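How to Test Whether a Machine Can Pack a Box Yet

Guides / Home and workshop automation / Level: beginner

Packing mixed items into a box is a chore that turns up everywhere. It is done in kitchens, in stockrooms, at returns desks and in the back of small shops. It is also one of the chores that buyers most often ask us about, usually in the form "can I get a machine to do this yet?"

The answer depends a great deal on what goes in the box. This page sets out a simple test that you can run before you spend money on a trial. You need a table, one cardboard box, a handful of everyday goods and a two-finger gripper. If you have access to a robot arm, use it. If you don't, a hand-held gripper will tell you most of what you need to know, and it is the better starting point for most people.

What you need

One cardboard box with an attached lid
One firm item, such as a small tube or bottle
One flat item, such as a card or leaflet
One soft sealed pack, such as wet wipes
One or two thin plastic bags, crumpled
Two parallel grippers, hand-held or mounted
A notepad or a spreadsheet
A timer

Step 1. Set up the table

Clear enough space for the box and for the items beside it. Put the box where both grippers can reach it without crossing. Open the lid flap all the way. A flap that leans forward will catch on the fingers, and you will end up measuring the flap.

Leave the rest of the table as it would be on a normal working day. Vendors like to show machines on bare tables under even light, and most homes and shops don't look like that. In our own trials we keep the usual clutter in place from the start.

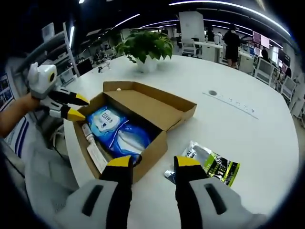
Step 2. Choose your items with care. A set of identical blocks is easy for almost any machine and will teach you very little about your own work. You want things that differ in stiffness, weight and surface. A wet wipes packet in the box and a crumpled snack bag next to it make a useful pair for this test. The packet gives the fingers something thick to close on. The bag has a shape that depends on how it was last put down, so a grip that worked once may find nothing to hold the next time. Add one small hard item and one thin flat one and you have a fair sample of what a household or a small shop handles in a day.

Write down each item before you begin. Don't swap items halfway through, even if one of them is annoying.

Step 3. Do it by hand first

Pack the box with your bare hands and time it. Do this several times and keep the middle result. This is your baseline, and it will be faster than you expect.

While you do it, pay attention to your second hand. Most people use it without thinking, to steady the box, hold the lid or pinch the far side of a bag. Make a note each time it does something. That list tells you whether a one-arm machine has any chance at the job. In our experience a one-arm setup copes with firm goods and gets into trouble as soon as there is packaging film involved.

Step 4. Do it with grippers

Now repeat the job using only the two grippers. If they are hand-held, one person can work both, or two people can take one each. Agree on a rule that your fingers may not touch the items or the box. Stick to it, even when an item falls over.

Go through the items in this order:

a) Firm item. Grip it across its narrow side, lift, place, release.

b) Soft pack. Grip near the middle. If it folds and slips, try again closer to the seal.

c) Flat item. Slide it to the table edge or push it against the box wall to get a finger under it. This one takes patience. Many machines still fail here, because there is nothing to close on while the item lies flat.

d) Plastic bag. Use one gripper to hold the bag in place and the other to gather it. Lift only when both have hold of it.

Expect the bag to take longer than the other three together. You have excellent eyes and a lifetime of practice with plastic bags, and you will still fumble. A machine with the same fingers has to solve the same problem with less to go on.

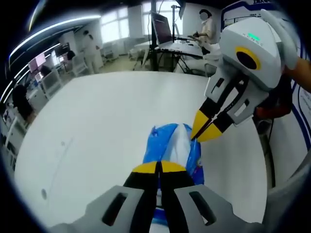 Can a machine bought today pack a mixed box on its own?

With firm items that always arrive in the same position, it can, and such systems have been in use for a long time. With soft bags, flat cards and an order that changes from box to box, current machines still need a person close by to fix dropped and missed items.

Step 5. Score each attempt

Keep the scoring simple. We use three marks:

2 – item placed in the box on the first grip
1 – item placed after one or more extra grips
0 – item dropped outside the box, or given up

Note the time for each full box next to the marks. Add a short comment only when something new goes wrong. "Bag caught on finger" is enough.

Run at least 18 boxes. Fewer than that and one bad run will pull the result around. Mix up the starting positions between runs. With a mounted arm, let it work without help and count every time someone has to step in. Steps in are more important than speed. A slow machine that finishes is useful overnight. A quick one that calls for help on every other box needs someone standing next to it, and that person could have packed the box.

Our own log has 1,803 single grips in it so far, taken across 288 boxes. Bags account for most of the zeros. Flat items come next. Firm items hardly appear in the failure list at all, and when they do it is nearly always because they rolled.

Step 6. Test the box itself

People forget that the box is also part of the task. It is light, and it moves when pushed. Three things to try:

Reach in from a low angle and see whether the gripper body hits the box wall before the fingers reach the bottom.

Press an item down into a full box and see whether the box slides. If it does, the second gripper will have to hold it, and that takes it away from other work.

Close the lid with the grippers. Folding a flap is a different skill from picking and placing, and a machine that packs well may not be able to do it. Score it separately.

A shallow box is easier to work in but gives bags more chance to spring back out. Weigh that up if you are free to choose the carton size. Changing the carton is often cheaper than changing the machine. 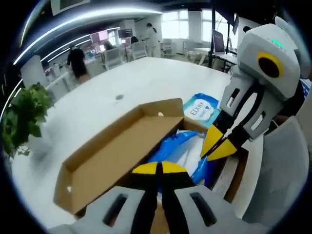 Two grippers working at an open carton, with blue plastic packaging still to be dealt with.

Step 7. Compare the results with your own work

Take a typical day of packing and sort what you handle into the same four groups: firm, soft pack, flat, bag. Then look at your scores for each group.

If most of your goods are firm and the scores are high, an automated cell is worth a quote. Ask the vendor to run your own items, and ask to see the full run with no cuts.

If you are split between firm goods and soft packs, look at a shared setup. The machine does the firm items and a person does the rest and closes the box. This is how we would start in most small stockrooms at the moment.

If bags and flat items make up the bulk, wait. Repeat the test in a year with newer fingers and newer software. Keep your sheet so that the two results can be compared.

For homes the answer is simpler. The number of items is small, they change daily, and no two kitchens are laid out the same way. We have not yet found a household machine we would trust to pack up or unpack a mixed box alone. Putting away firm, known objects such as cups is closer.

Common mistakes

Testing only with new items. Packaging that has been opened and squashed behaves very differently. Include some.

Helping without noticing. A quick nudge to straighten the box counts as a step in. Log it.

Gripping too hard. A strong squeeze hides a poor grip during the lift and leaves a crushed item. If crushed goods matter to you, add a fourth mark for damage.

Forgetting the release. Thin film clings to fingertips. An item is only placed when the fingers come away clean and the item stays where it was put.

Stopping at the demo. A single good run proves that the task is possible with that item in that position. Keep going until you have the full set of boxes.

Worksheets and related guides

The blank scoring sheet is available in the Kekana downloads section, in letter size and as a spreadsheet. The spreadsheet works out the totals for each item group. It was last changed in December, when the separate line for lid closing was added. If you have an older copy, put lid results in the comments column and leave them out of the total.

Related guides:
Choosing fingertips for a two-finger gripper
Folding towels: where machines stand
How to read a vendor's cycle time
Loading a dishwasher with one arm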